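Pack the School Bag on a Table

Most school bags get packed on the floor, next to the front door, with one shoe on. I did it that way for years with my own kids, and I think it is the main reason lunches get left behind in our house.

A bag on the floor falls over. You hold it open with a knee and push things in from the top, so whatever went in first stays at the bottom until June. On a table the bag stands up and you can see what still has to go in it. The lunch box sits next to it until its turn comes.

We moved the job to the table in September. It has to be cleared the night before, and that took some arguing. The mail goes on the shelf now. By 7 in the morning there should be nothing out except the bag and what goes into it.
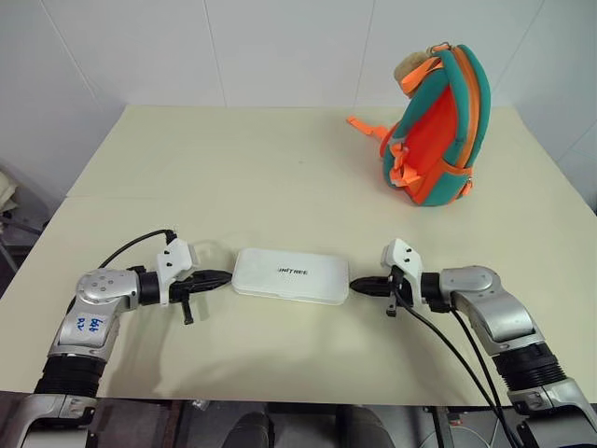 A flat white box and a teal-and-orange backpack on a cream tabletop.

I would also argue for a flat box over a tall one. A flat box slides down against the back panel next to the folders. The tall round kind, like the Trundley one we used to own, takes up the middle of the bag and everything else has to bend around it. Ours left a dent in a library book and we paid for the book.

The school in Mellor sends home a packing list every fall with 2 pages of items on it. I have no complaint about the list, but it says nothing about where or when to pack, and a child who is handed a list in a dark hallway will lose the list too.

Some parents say children should pack their own bags wherever they like and learn from going hungry once. I agree with the first half. Mine pack their own, and they do it at the table, before breakfast, with the lid already on the box. On Wednesday the gym shoes go in first.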